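Chapter 7
Where Things Live: Storage and the Household

In the spring of her second year at the Stirnau housing study, Linnea Granström asked a retired bus driver to find her a pair of scissors. He went to the drawer beside the stove, then to a jar on the windowsill, then to the hall closet, where he stood for a while with the look of someone who has forgotten why he came. The scissors were in the bathroom. "That's where they live," he said, a little offended, as if she had moved them.

Granström visited 332 households before she was done, and she heard that verb in nearly all of them. Scissors live somewhere. So do batteries, birthday candles, and the instructions for the oven. Her respondents seldom said that an object was stored or kept. They gave it an address, and when it wasn't there they spoke of it as having wandered off.

In Chapter 6 we looked at the house as a set of rooms, each with a name and an official purpose. Architects are fond of this view, and so are real estate agents. The people inside the house have usually stopped believing in it by May of the first year. The dining room has the sewing machine in it. The guest room has everything in it except a guest.

This chapter takes up the house as a set of places for things. We will use three terms throughout. A home place is where the members of a household agree an object belongs. A resting place is where it spends most of its time. A drift path is the route it takes between the two, often by way of the stairs. In a well-run household the home place and the resting place are the same. You may have met a household like this. Granström met 7.

Her notes on the Mirkgate apartments are worth reading in full (see the excerpt at the end of the chapter). The builder had supplied every kitchen with the same cabinets, on the theory that identical cabinets would produce similar kitchens. They did nothing of the kind. One family kept its bread in the cabinet meant for pots and its pots in the oven, and took the pots out again whenever it wanted to bake, with no sign of resentment. A neighbor two doors down had never opened the corner cabinet at all. She believed it was decorative.

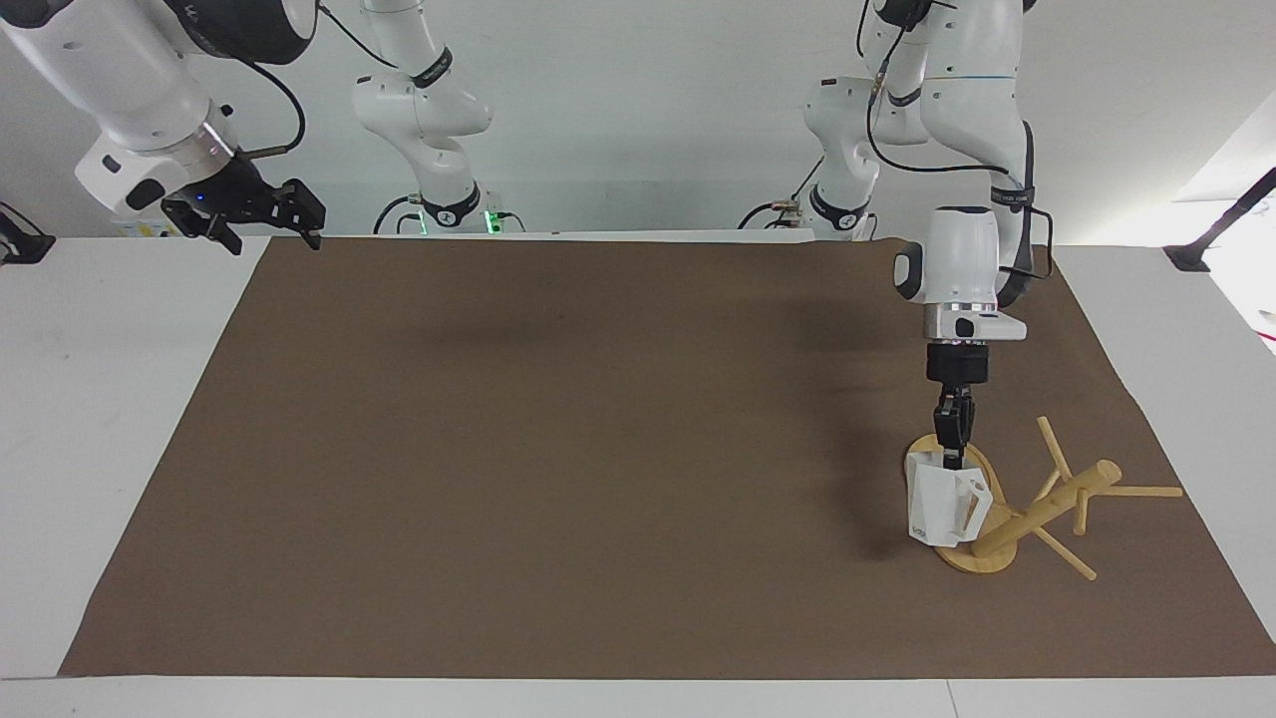 Yordanov, writing a decade later, divided storage into the hidden and the shown. Hidden storage asks you to remember. Shown storage asks you to dust. Cups are the usual test case, as they can go either way: behind a door, or out on a hook or a stand where they take up counter space and announce to visitors how many of them there are. Yordanov thought people showed what they used every day. Pirell, who disagreed with Yordanov on most subjects and seems to have enjoyed it, thought people showed what they had been given and hid what they had bought.

Both of them had evidence. Pirell's came from 600 questionnaires, filled out by people describing their own kitchens from memory, a method whose weakness will be clear to anyone who has just tried to picture the inside of their own second drawer. Yordanov went and looked, but only at kitchens whose owners had been warned he was coming.

Section 7.1 begins with the kitchen drawer, and with the question of why there is always one that won't close.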